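Home | Features | People | Archive

May
By Marichka Romaniuk

Darius Lungu kept every letter, even the cruel ones, and after the Sterkdale flood there were 60 of those, mostly from strangers who swore the water had never come up at all (his own kitchen was still drying out!).

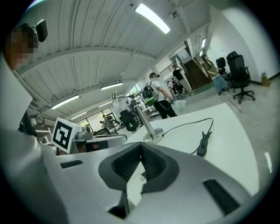
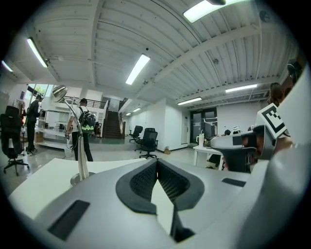 A lamp on a white surface

Writing back

He answered 20 of them by hand, slowly, over a good many evenings, and 4 people wrote again to say they were sorry.

Print this article | E-mail to a friend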